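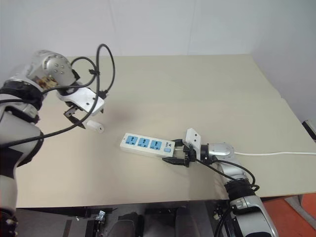 Ailsa Lamont keeps a folder of predictions. It goes back to her first job, tracking hospital infections in the nineties, and it has 34 newspaper clippings in it, each one saying that a particular germ was going to empty the cities. "I went through them again in May," she told me. "Two got the disease right. None of them got the place right."

I had gone to see her with a question I thought was simple. Every winter we are told that the next big flu is due. Is it?

"Due is a word for library books," she said. "A virus doesn't keep a calendar. If you've gone a long time without a bad one, that doesn't make next year worse."

Lamont is an epidemiologist by training and, these days, a paid doubter. Health departments send her their emergency plans and she sends them back with pencil all over them. The last one she read assumed that sick people would stay home for 10 days. I asked whether that was unreasonable.

"Who's paying them? The plan was written by people with sick leave. The man who cleans their office doesn't have any. He'll be in on day two with a fever, because the rent is what it is."

She is no kinder to the gadget end of the business. A company called Dravasow has been showing health officials a program that is supposed to spot outbreaks by reading what people type into search boxes. Lamont sat through the demonstration.

"It found an outbreak, all right. It found one everywhere there had been a story about flu on the evening news. I asked the young man how he told coughing from worrying, and he said they were working on it."

I put it to her that early warning has to be better than late warning. She thought about that for longer than I expected.

"If somebody acts on it, yes. We had good warning in the county where I used to work. A nurse named Morven Guthrie phoned in a cluster of 6 pneumonia cases, same street, same week. Perfect report. It sat in a tray for a month – there was one person opening the mail, and she was on leave."

So more people opening mail, then? It doesn't sound like much of a defense against a plague. Lamont laughed, but she didn't take it back.

I am not wholly convinced. It is easy to mark up other people's plans, and I told her so. Kenna Farquharson, who has written several of the plans in question, put it more sharply when I called her. "Ailsa has never had to hand in a finished one," she said. "At some point you have to pick a number and print it."

Lamont had heard this before. "Kenna's right, I haven't. But print the number in pencil."

She does get a flu shot, every fall, and thinks you should too.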